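Countertop Things: notes on the objects and how they are labeled

Welcome, and thank you for taking an interest in what is, at heart, a collection of pictures of kitchen counters. We have grown very fond of it. The set covers the ordinary things people keep within reach while they cook, and it grew out of a small kitchen inventory that Seraina Zwahlen started in January, when she wanted one shared list of names for the objects that turn up beside a stove or a sink and found that no two of us called anything by the same name. Was it a canister or a jar? A crock or a holder? We went back and forth over this for longer than I would like to admit.

What you get

There are 800 pictures in the set, grouped into 16 counter layouts. Each layout has its own folder, a plain text list of the objects in it, and a notes file. The notes files are uneven, I'm afraid. Mine tend to ramble on, and Seraina's are often a single line.

The layouts are named after nothing in particular. Kofler and Lillar are the two largest, and Drutell is the one most people open first (it has the cereal). If you are new to the set, I would start with Drutell too, as it has a good mix of large appliances and small containers and the names in its list are the ones we argued over most thoroughly.

From the Drutell folder:
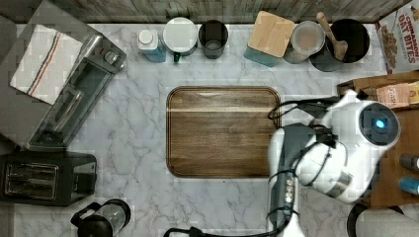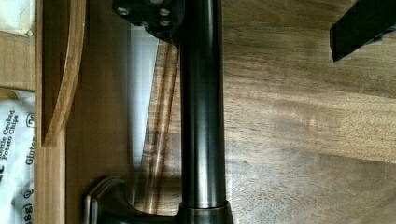
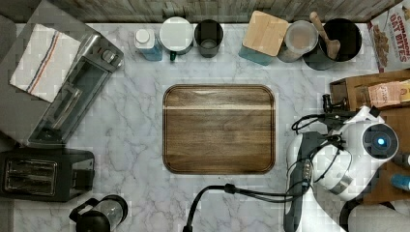
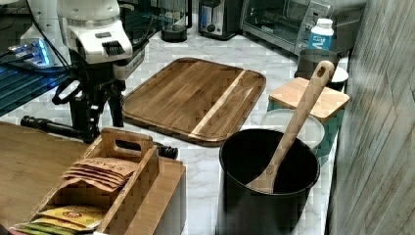
How we name things

We use the everyday word wherever there is one. A toaster takes slices from the top and a toaster oven has a door, and the two are never merged, even though several people have asked us to. A canister is any lidded container you can't see through. If you can see through it, it's a jar. The teal one with the bamboo lid is "canister, square" in the list, and the thing the wooden spoon stands in is "utensil crock," which was Seraina's word and has stuck.

Colors are written the way you would say them out loud: teal, dark gray, white. Please don't send us paint names! Wood is harder. The same cutting board can look a good deal darker from one picture to the next, so we write "wood" for the material and leave the kind of wood to the notes file, where you are welcome to disagree with us.

Towels get their own entry even when they are draped over something else, and the thing underneath keeps its entry as well. Faucets are listed with the handle included, as one object. Words printed on a package are copied exactly as they read, capital letters and all, so the cereal goes in as CINNAMON OAT BITES. When print is too blurred to make out, we leave that field empty, and I would ask anyone sending in corrections to do the same, however tempting it may be to guess.

Things to know before you use it

The names were checked by hand on 200 of the pictures, by me and then again by Seraina. The others have been gone over once. Bowls and cups are where most of the mistakes live, particularly when one is peeking out from behind something taller. There are 3 layouts where the object list still uses our older names, and the notes file in each of those folders gives the new ones next to the old.

If you browse the set in Flovow, sort by layout first, otherwise the folders come up all jumbled together and it is very hard to follow one counter from picture to picture.

Corrections are always welcome, as are opinions on canisters. Please include the layout name and the object name as it stands in the list, and I will get to it as soon as I can, usually on a Saturday morning with a cup of coffee.

Gualtiero Costa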